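2024년 7월 27일, 작업 노트

오늘은 회색 천이랑 하루 종일 씨름했다. Flekari 원단, 보풀이 살짝 올라오는 니트 느낌의 멜란지 회색인데 만질 때마다 기분이 좋아서 자꾸 일이 늦어진다 ㅎㅎ 어제 재단해 둔 건 시접을 9mm로 잡았는데 모서리가 너무 두꺼워져서 7mm로 줄였다. 훨씬 낫다! 다만 결 방향을 또 헷갈려서 한 장은 뒤집어 잘랐고... 그건 연습용으로 돌림. Sutrisno는 그냥 쓰라고 하는데 내 눈에는 너무 티가 난다.

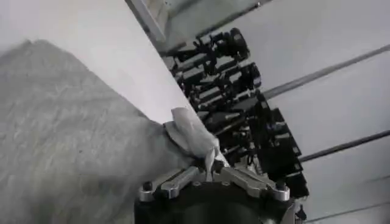 접는 순서도 바꿔 봤다. 긴 쪽을 먼저 접으면 끝이 자꾸 말려서, 짧은 쪽부터 접고 손바닥으로 한 번 쓸어 준 다음 긴 쪽으로 넘어가는 걸로. 주름은 약한 스팀으로 3초면 충분했다(더 대면 보풀이 눌려서 번들거림, 조심!). 무게는 큰 장이 436g 나왔다. 저울이 Damdale 거라 못 미더워서 한 번 더 쟀는데 똑같이 나옴.

Debashish Herath 님이 12월 견본도 이 원단으로 가자고 하셨다. 나야 대찬성인데 Starna 쪽 밝은 회색이랑 나란히 놓고 색을 한 번은 봐야 할 것 같다. 형광등 말고 창가에서.

내일 할 것: 가위 갈기, 초크 새로 꺼내기, 남은 조각은 Bautista 상자에 넣고 결 방향 꼭 적어 두기. 실 색은 아직 못 정했다. 진한 쪽이 끌리는데 박음질이 삐뚤면 바로 보일 것 같아서 좀 무섭다.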